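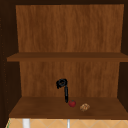
Paper weight and the folded card: notes from a year of testing

5 min read

I make cards from single sheets, scored and folded by hand, and for most of this year I have kept a record of how different stocks behave at the fold. The record began in April, after a batch of invitations cracked along the spine. The paper was decent and the blade was new, so I wanted to know where the fault lay.

The short answer is grain direction. The longer answer takes in weight, coating, the width of the scoring tool and how long the sheet has been out of its wrapper.

Every machine-made paper has a grain. The fibres line up mostly in one direction as the sheet is formed, and the sheet bends more easily along that line than across it. To find it, curl the sheet loosely in one direction without creasing it, let go, then curl it in the other. The direction with less resistance has the grain running parallel to the curl. With small offcuts I dampen one side and watch which way it rolls up. The axis of the roll is the grain. Mark it in pencil on the back before cutting anything, or you will be testing every piece again an hour later.

A fold made along the grain stays clean. A fold made across it breaks fibres, and on a coloured stock with a white core the break shows as a ragged pale line. All of my cracked invitations had been cut across the grain to get one more card out of each sheet. The saving was small and I binned the lot.

For the tests I used three stocks. The first was a Duvex smooth white, which I buy in flat packs. The second was a Wuvico coloured card with a slight tooth. The third was an unbranded kraft that came as wrapping round something else and has turned out to be quite good. Each was cut into strips, half of them with the grain and half across, then scored and folded once, opened, and folded again. By the end I had 259 usable strips. Another 4 were thrown out for crooked scores.

Folded along the grain, all three stocks were fine at the first fold. Across the grain, the kraft held up best, the Duvex was acceptable and the Wuvico cracked often enough that I would not use it that way for anything I planned to give to someone. The colour is on the surface only, so any damage is visible from across the room.

Scoring matters more than I had assumed. I had been using a fine embossing tool on everything. On heavier card a fine point cuts into the surface and gives the crack somewhere to start. A wider ball makes a shallow channel, and the fold sits on either side of it. I now use the fine tool for light papers only. The mat has some effect too. A hard cutting mat gives almost no channel, and a sheet of craft foam gives too much. A few layers of newsprint over the mat works well.

The direction of the fold caused me some confusion at first. The score should end up as a raised ridge on the inside of the card, so you fold away from the channel and not into it. Most people starting out do the opposite – I certainly did – as it seems natural to close the groove up. It works on thin paper and fails on thick.

Dry paper is brittle paper. A pack left open near the radiator cracked more than the same stock from a sealed pack, though I only have a few strips to support this. Keep it wrapped and flat. Do not stand it on edge unless it is tightly packed, or it will take a bow that no amount of pressing removes.

On adhesives I have less to report. Wet glue near a fold softens the fibres and then stiffens them, so I keep it well clear of the score. Double-sided tape has given me no trouble.

One correction. In an earlier post on the Wadham fold (the three-panel one with the short flap) I said to score both lines from the same side. The flap line should be scored from the reverse. Several cards made to the old instructions will still close, but the flap springs open after a day or so.

I have the Öberg bone folder on the desk now and have used it on two cards. It is wider at the tip than my old one and leaves less shine on dark card. I will put it through the same set of strips once I have cut more of the Wuvico, this time in the dark green.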